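Brikstead Residents' Association – Minutes of the General Meeting

Held in the ground floor meeting room, Azar Court, 4 July 2023

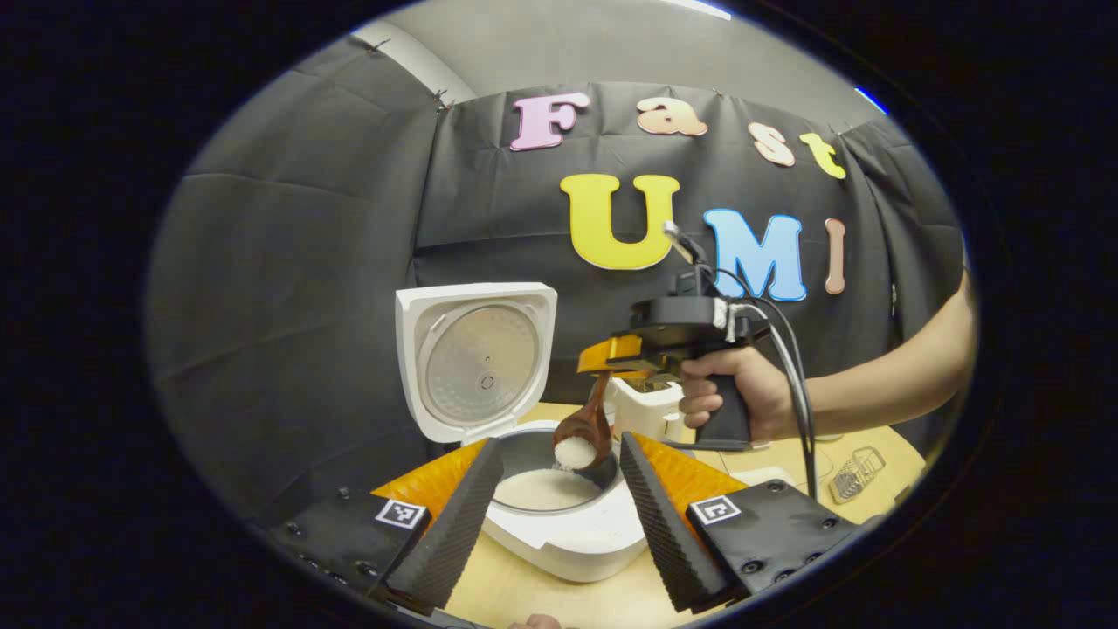 Minutes taken by the Association Secretary

1. Apologies and quorum
Apologies were received from two block representatives. Seven of the nine blocks were represented and the meeting was quorate.

2. Minutes of the previous meeting
The June minutes were agreed with one correction. Under item 5, "east stair" should read "east lift lobby".

3. Matters arising
3.1 The managing agent has confirmed that the bin store door closer at Hidthorpe House is on order. No delivery date given.
3.2 The request for a copy of the head lease plan remains open. Secretary to write again.

4. Lift replacement, Azar Court
4.1 The agent's representative reported that tenders had been received from three contractors. Plaltiment submitted the lowest compliant bid. The bid excludes making good to the lift lobbies, which has been priced separately at £3,000.
4.2 Members asked whether the lobby work could be met from the reserve fund. The agent advised that it could, subject to the surveyor's certificate.
4.3 One car will remain in service throughout. Work on the second car will not start until the first has been tested and handed over.
4.4 Agreed: the Association supports the Plaltiment bid. The agent to issue the second stage consultation notice to all leaseholders.

5. Short-term letting
5.1 Four complaints were logged in June, all relating to Hidthorpe House. The lease requires lettings of not less than six months.
5.2 The agent has written to two leaseholders. One has replied and states that the listing has been withdrawn. The other has not replied.
5.3 Agreed: the agent to obtain a quotation for a solicitor's letter, cost not to exceed £2,000 – any higher figure to come back to the Association.

6. Balcony drainage
6.1 The surveyor's report was circulated before the meeting. Outlets on the upper four floors are undersized for the area drained. Staining to the soffits is attributed to overflow and no defect was found in the membrane.
6.2 A member queried whether the outlets fall within the demise. The agent's view is that they are structural parts and a service charge item. Written confirmation requested.

7. Parking and cycle store
7.1 Untagged bicycles will be moved to the lower store after 28 days' notice.
7.2 The proposal to mark a loading bay at the Brikstead Road entrance was deferred. The turning circle for the refuse vehicle has to be checked first.

8. Any other business
8.1 Entry panel at Azar Court – intermittent fault on the upper row of buttons. Agent to report.
8.2 Window cleaning dates to be posted in each lobby.

9. Next meeting
To be arranged once the lift consultation period has closed. The meeting ended at 8.50 pm.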